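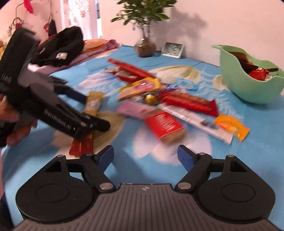
# Snack Sorting at Home – Project Report

Jan 24, 2021

Our group at Fistbridge wanted to know how people sort a mixed pile of packaged snacks when they aren't given any rules, and I have to say it was a lovely thing to work on! We tipped everything out on a flowered tablecloth – bars, candy, all sorts of wrappers – and asked people to make groups they were happy with.

We ran 53 sorts in all. Most people went by color first, so the red wrappers tended to end up together, even a box next to a bar. Only four went by size. We hope to try it again in March with plainer packaging.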